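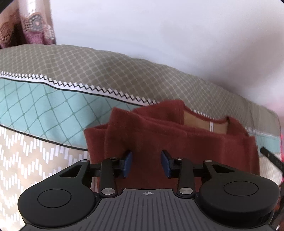 The Aguiar after-school tutoring program has now run for one full spring term and the first stretch of fall, and Ullwood asked for a plain account of what its grant has bought. My short version is that we have built something students can walk into, and that I can't yet show you it has taught them much. The picture that fits is a pair of finger pads standing open just in front of a garment, with a gap still between them. We're close to the kids we wrote the proposal about, and we don't have hold of them. Sign-ups reached 315 across the two campuses. Our original goal was lower, so on paper this is good news, but a sign-up is a parent filling in a form at an open house with a line forming behind them.

Attendance is the number I would rather be judged on. It comes to us through Troltico, the check-in system the district picked, and I trust it less than I did in April. Students who leave after the snack are logged as present for the whole session. We asked for a check-out step and were told it is on a list.
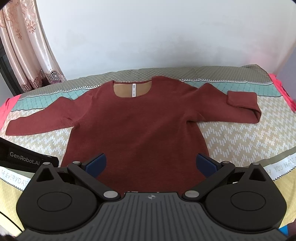
3 min read

What the tutors report

The tutors are positive, as people usually are when asked in writing by the person who sets their hours. I sat in on 12 sessions to see for myself. Math went best. Students brought real homework, got stuck on it, and got help. Reading was weaker. In several rooms the hour was mostly spent on Lurnavora, the practice software that came with our start-up package, with a tutor walking between the screens. A child can do that at home without a bus ride.

I have asked for Lurnavora to be cut back to the last part of the reading hour. Two of the tutors objected, and their point is fair: groups are too large for anything else. The proposal promised no more than 5 students to a tutor. We meet that on Mondays and miss it most other days.

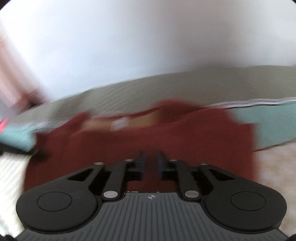
Last updated: Nov 2, 2024

Who is coming

The grant was written for families who can't pay for private tutoring. We don't collect income data and I don't want to start, so what follows is judgment. At the north campus, a fair share of the seats went to families who already knew how to get a seat. Enrollment opened online at noon on a school day, and the list filled before many parents were off work. For spring we'll hold back places for teacher referrals and take paper forms through the front office. I expect complaints.

Grades are up slightly among regular attenders. Please don't put that in your newsletter. Students who show up every week may well be the ones whose grades would have gone up anyway, and we have no comparison group. I've asked the district for one and have had a friendly email back.

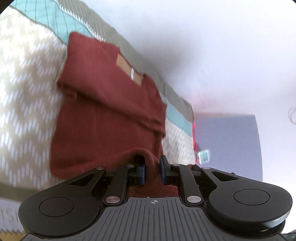 This section last changed in April

Money

Staff pay and late buses remain the two large lines, both within budget. Supplies are underspent by $2,000. We'd like your permission to move that to tutor hours at the south campus, where the wait list is longest.

The training line has not been touched. The one workshop we were offered was a sales pitch for a curriculum, and we declined it.

Still open from our last call: the check-out step in Troltico, the comparison data, and a written answer from Ullwood on whether the summer session counts toward this grant or the next one. We need that answer before we can post the summer jobs.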